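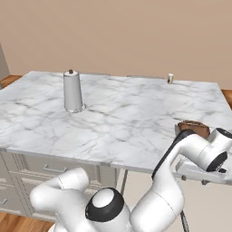
Wrist-Worn Input for Slide and Media Control: Project Report

Vinzenz Strebel
Supervised at the Stevgate workshop, Dakholm

1. Background

The project set out to build a wristband that lets the wearer control a media player or a set of slides without touching a keyboard. Commercial bands that read muscle activity already exist, but they are closed at the hardware level, and the raw signal is often filtered before a student can get at it. The aim was a band with open firmware, built from parts the workshop already stocked, and a small desktop program to turn its output into key presses.

Work ran from March to August. The first month went on reading and on a motion-only prototype that was later dropped.

2. Hardware

The band carries 3 surface electrode pairs and one inertial sensor. The electrodes are dry metal contacts sewn into an elastic strap. Each pair feeds its own amplifier on a Wallner evaluation board, which also holds the microcontroller and the radio. The battery sits on the outside of the wrist, opposite the board, so that the weight is balanced.

Two versions of the strap were made. The first used a buckle, and the contacts moved whenever the hand was turned palm up. The second used a wider elastic with a hook-and-loop closure and held its position much better – although it is slower to put on, and the wearer has to line up a mark on the strap with the wrist bone.

3. Software

The signal is cut into windows of 100 milliseconds with no overlap. For each window the firmware calculates the mean absolute value and the number of zero crossings on every channel. These values are sent to the desktop program, Stendevia, which does the sorting into gestures. Running this step on the computer made it much easier to change the method between sessions.

Four gestures are recognised: fist, spread fingers, wrist in and wrist out. A fifth, a double tap of thumb and finger, was tried and removed because it was often confused with the fist. A linear classifier is used. A small neural network was also tested, but it gave no clear gain on this amount of data and took longer to retrain for each wearer.

A gesture must appear in 2 windows in a row before a key press is sent. This adds a delay, but without it the slides would skip when the wearer scratched an arm or picked up a pen.

4. Results

The labelled set contains 2,423 windows after those with poor contact had been removed. Wrist in and wrist out were separated reliably for every wearer. Fist and spread fingers were mixed up more often, mainly when the strap sat too close to the hand. Retraining at the start of each session corrected most of this. A model trained on one person worked badly on another, as expected from the literature.

Radio dropouts were a second source of error. They were traced to the antenna lying against the battery case and stopped once the board was turned round.

5. Open points

The band has not been tested while walking. Sweat changes the contact resistance, and the present firmware does not correct for it. The next version should log the resistance with each window, and the source code for the desktop program still needs a proper installer – at present it has to be started from the command line with the port number given by hand.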